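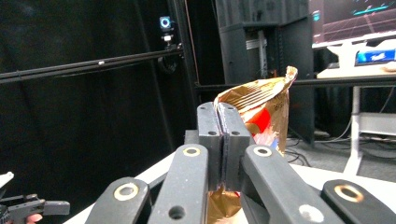 News > Local Business > Automation
November — Staff report
Filed under: Robots & Work

Hokura is teaching its packing robots to handle snack bags, and it's doing it by hand. Literally. People at the company's Nandesard site spend their shifts with a gripper in each hand, picking up bags and putting them down again so a robot can copy the moves later.

The project is called Plurncombe. It went public Sunday with a short post from the company, which says it has 3,086 recorded tries so far. Of those, 1,811 were clean enough to keep. The rest got thrown out, mostly for slips, dropped bags or a hand drifting out of view of the cameras.

Goal is 2,000 usable ones before the first robot test.

Foil bags are a pain for machines. They crinkle, they slide, they change shape every time somebody touches them. Squeeze too low and the chips are crumbs. The trick Hokura is teaching is to grab high, up where the bag is mostly foil, and pinch it flat between two finger pads. Easy for a person. Hard to write down as code, so the company quit trying to write it down.

The hand-held grippers open and close on linkage arms, same basic shape as the ones planned for the robot. A camera on the tool records what the fingers are doing. Person does the job, software learns from the recording. No robot needed in the room for that part.

Hokura tried remote control first. An operator in a headset drove a real arm from across the room, and it worked, but slow. A bag took most of a minute. By hand it's a few seconds, and new people pick it up in a morning — remote took them a week or more, the company said.

Remote control isn't gone though. Once the robot is running on its own, an operator will be able to take over when it gets stuck, and those saves get added to the training set to.

First customer is Khoury, the snack distributor, which wants the robots for mixed cases, the ones with several kinds of bags in a single box. That work is all done by hand now at it's warehouse. Khoury has asked for 70 cases an hour. Hokura wouldn't say how close it is.

Also no word yet on price, or on what happens to the current packing jobs. Khoury said it has "no changes to announce" on staffing.

Recording continues at Nandesard through the end of the month. Boxes and pouches are next on the list, then bottles.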